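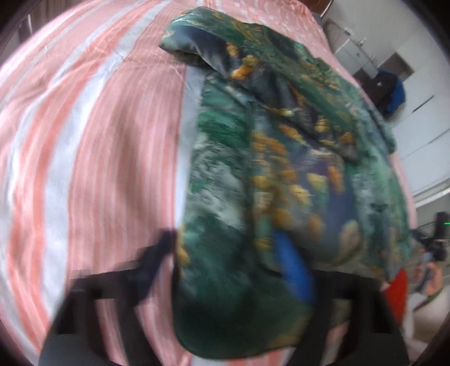
Green print, collar end, on the striped sheet

Ticket 1224: colors wrong on listing photos after upload

Hi again, Howard Holroyd here from the Doltevbridge shop. So I'm still fighting with the Clustari uploader! My greens look fine on my laptop, fine on my phone, and then the second they land in the shop they go kind of gray and sad (the mustard turns to mud too). It's been like this since the November update.

What I've tried so far:

Cleared the cache, twice. No change.
Switched from Foseo to the other browser. Same thing.
Re-saved everything as sRGB like Bhatt on your team told me. That fixed 6 listings out of 21, which got my hopes up, but the rest are still off.
Turned off "optimize on upload." Now I get error 330 and the page just sits there spinning.

Update, 4:15 pm: okay, the error goes away if I upload one at a time, but the colors are still dull. Could it be the thumbnails only? When I click through to full size they look a bit better, I think. Can somebody rebuild the thumbnails on your end? I'd rather not redo all those listings by hand. Please leave this ticket open for now.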